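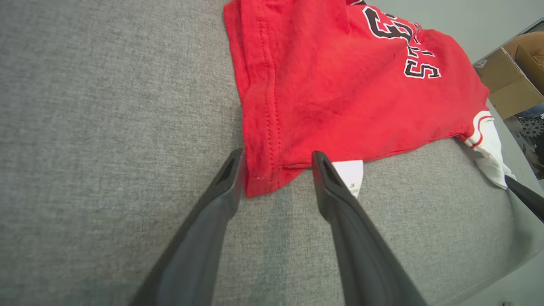 Kanini Shirima wrote: We fold everything on the sofa in our house, football kit, school shirts, the lot, and I want to know if the grey one marks. Our old sofa went bobbly within a year and every dark sock left fluff on it. Can the cover come off, and will it go back on again afterwards?

Yes to both. The cover on every seat cushion comes off by a zip at the back edge and goes back on without tools. It is easiest while the fabric is still very slightly damp, as it has a little more give then. The grey weave is close and flat, so fluff stays on top and brushes off. Bobbling is possible on any woven fabric that gets rubbed in the same place every day, and a fabric comb will take it off.

Gemano sofa, grey weave

The Gemano is a family sofa with a firm, fairly flat seat and rounded front edges. It is made by Bokari for Waweru and sold through our shop and by post. The seat is deeper than on our Skendano sofa and the arms are lower. People who like to sit upright with both feet on the floor usually get on better with the Skendano. The Gemano suits people who put their feet up, and households where the sofa does a second job as a place to put things down.

Seat and cushions

The seat cushions are foam with a thin wrap of polyester wadding. The wadding gives the edge its soft curve. Under the wadding the foam is firm, and a pile of folded clothes will stand on it without leaning over. The cushions are the same on both faces and can be turned. We suggest turning them at the start of each month for the first half year, then whenever you remember.

The back cushions are softer and filled with fibre. They need shaking up from time to time. They are not fixed to the frame, and you can lift them out to get a clear run of seat for sorting washing or laying out a coat.

Fabric

The grey is a mid grey with two shades of yarn in it, one lighter and one darker. From across the room it looks plain. Close to, you can see the weave. It has no nap, so it looks the same whichever way you brush it, and nothing needs lining up when a cushion is turned round.

Colour from clothing can move on to any upholstery, most often from new red or dark blue cotton that has not been washed many times. Dry clothes are very unlikely to cause trouble. Damp ones can. Please don't leave a wet shirt or a wet towel lying on the seat. If colour does come across, dab it with cold water straight away and then wash the whole cover. Treating one patch tends to leave a ring.

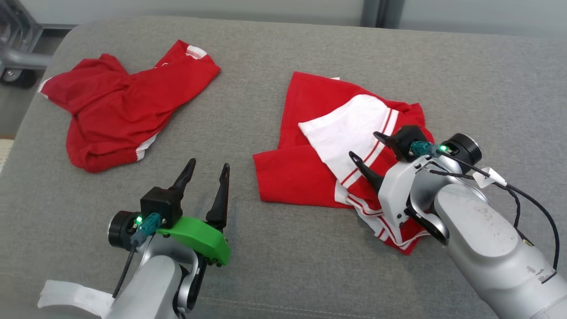

Printed shirts are worth a word too. Large printed numbers and letters can feel tacky when they come hot out of a dryer, and they should be left to cool before they are put down print side to the seat. Zips and press studs are the other thing to look out for. A dragged zip will pull a thread in this weave. If you get a pulled thread, don't cut it. Ease it through to the back with a blunt needle.

Folding and sorting on the seat

We had not planned for this, but so many customers mention it that we have put the notes in one place.

The seat height is right for most people to fold while kneeling or sitting on the floor in front. Standing, it is low, and you will feel it in your back after a full basket. Fold towards the back of the sofa and stack against the back cushions. The front edge is rounded, and things left near it can slide off.

Slippery sports fabric moves about more than cotton. Lay the body of the garment down first, smooth it towards you, then bring the sleeves or legs in. For matching tops and bottoms, keep each set together as you go. Same-coloured kit in two or three sizes gets mixed up very quickly, and the labels are small.

Care

Remove the covers and close the zips before washing.
Wash cool, inside out, on a gentle programme.
Do not use bleach or a stain remover with bleach in it.
Do not tumble dry. Hang by the short edge, out of strong sun.
Iron on the wrong side if you want to. Most creases drop out once the cover is back on.
Vacuum the seat with the soft brush.

The covers on the arms and base are fixed and must be cleaned where they are. Use a damp cloth and a small amount of washing-up liquid, and go over it again with clean water.

Details

Maker: Bokari
Range: Gemano
Colour: grey weave
Legs: 6, screw-in, fitted by you
Maximum load, evenly spread: 300 kg
Frame guarantee: 10 years
Seat cushions: foam with wadding wrap, covers removable
Back cushions: fibre, covers removable
Arms: fixed
Fire label: sewn under the seat platform, please do not remove

Delivery and assembly

Each sofa is made to order and takes eight weeks. Orders placed in August take longer, as the Bokari workshop closes for part of the month. The sofa comes in two parts, which bolt together underneath. The spanner is in the bag with the legs. You will want a second person to tip the sofa forward while the legs go in. The middle pair have felt pads already on them and the other four do not, so there is a sheet of pads in the same bag.

Please measure your doorway and any turn in the stairs before ordering. The arms do not come off.

Spare covers

Spare seat covers can be bought one at a time. Fabric is dyed in batches and a new cover may be slightly lighter or darker than the ones you have. If that would bother you, order the spares along with the sofa and we will cut them from the same roll. Fabric samples are free and we post them in the afternoon. Ask for Gemano grey, as the Skendano grey is a different cloth.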